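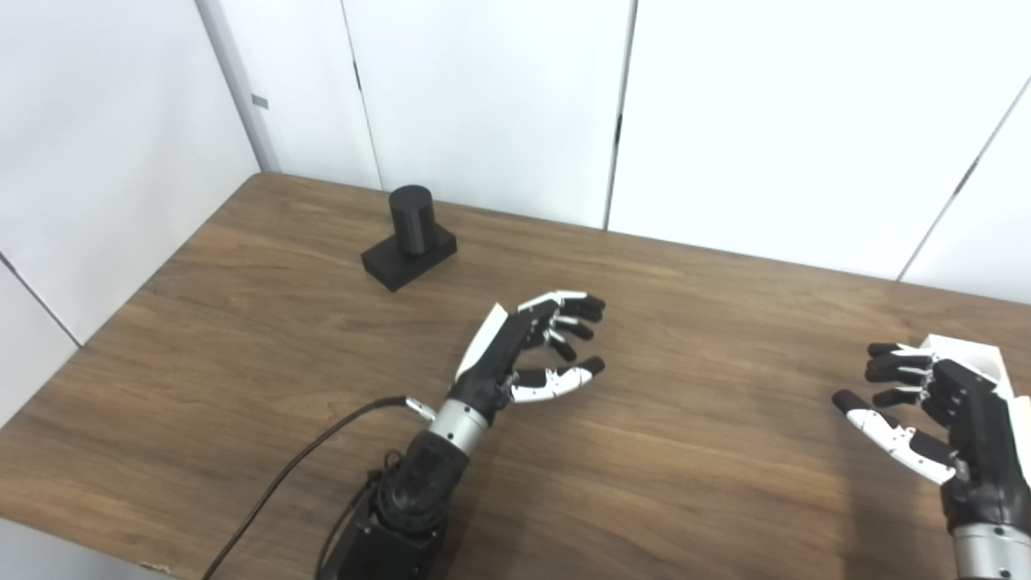 Imani Doucet commented: does it drop out with the arm parked too, or only when it's moving? Big difference. Please add that before people start guessing.

Left hand loses comms mid reach, then closes by itself when it comes back

Posted by tadham_bench, May 20, 2020
Tags: hands, comms fault, e-stop, Grolteten

Two arm setup at a table, Grolteten hands on both sides, Flerno controller underneath. Left hand keeps dropping off the bus. Right hand never has. Log just says

HAND_L TIMEOUT 325 ms
HAND_L RECONNECT

and then the fingers close. Hard. No command sent from our side that I can find. Yesterday I had my own fingers in there moving the part and it got me across the knuckles. No damage, bit of a bruise, but I'm not happy about it and neither is my boss.

What I've tried so far:
New firmware on the left hand. Same.
Rebooted the controller, obviously.
Lower speed on the arm. Happens less, still happens.
Raised the timeout in the config. It just took longer to fault.

Task is nothing special, reach over the table, pick, hand over to the right, put down. Fault comes on the reach almost every time, hardly ever on the way back. 17 faults in one afternoon last time I kept score.

Edit for Imani: only moving. Parked overnight with logging on, not one timeout.

So is this a dead hand or a wiring thing? And why does it CLOSE? I'd expect it to go limp or hold. Don't want to send it back if its a ten dollar cable.

Ignacio Montoya
Marked as accepted

Cable. Or the connector, same job either way. Fine when parked, bad on the reach, better when slow – that's flex, not firmware.

Quick check. Motors off, power to the hand on, watch the log. Hold the connector body at the wrist and wiggle the cable right where it goes in. Then bend it gently one way, then the other. If you get a TIMEOUT you're done, you found it. If nothing, work your way down the forearm and do the same at every place the cable bends.

Then swap the left and right cables. Fault moves to HAND_R, it's the cable. Stays on the left, look at the socket in the wrist. We had one where a pin had backed out a tiny bit, looked fine untill you put a loupe on it.

When you put it back, leave slack. Jog the arm to full reach by hand and look at the plug. There should be no pull on it at all. Tie the cable to the forearm a little way back from the connector so the tie takes the load. Not tight. We left 20 mm extra past what full reach needs and ours has been ok since August.

The closing part is a seperate problem. On our Flerno the controller keeps the last grip target and sends it again on reconnect. Last thing you asked for before the dropout was probably a grasp. Look for the reconnect behavior setting, ours was set to resume. Change to hold, and make it need a manual clear. Don't run it again with people close until you've tested that: command a grasp on nothing, pull the plug partway through, plug back in, hands well away. Should stay put.

And put the timeout back where it was! Raising it hides the fault and gives the arm longer to drive around with a hand it can't talk to.

gripfix_mo

Had this on a Boateng arm, was the power supply sagging. Replaced that and all good. Might be worth a try, depends on your setup

Imani Doucet

Agree with Ignacio on the cable. I'd do the reconnect thing first though, before any fault hunting. Wiggle tests are exactly when it'll drop and come back with your hand next to it.

Also, reaching in to move the part while it's live – please stop. E-stop in, then reach. And check the e-stop really cuts the hands. On some installs it only kills the arms and the hands stay powered. Ours did. Press it with the fingers half closed and try sending an open. If they move you have a second problem.

Write up the knuckle thing as well, even if it's only a bruise.

tadham_bench replied to Ignacio Montoya

Got it on the wiggle test, right at the plug. Swapped sides and it moved to HAND_R. Reconnect was on resume, now hold. New cable ordered, machine tagged out till it's here. E-stop check still to do.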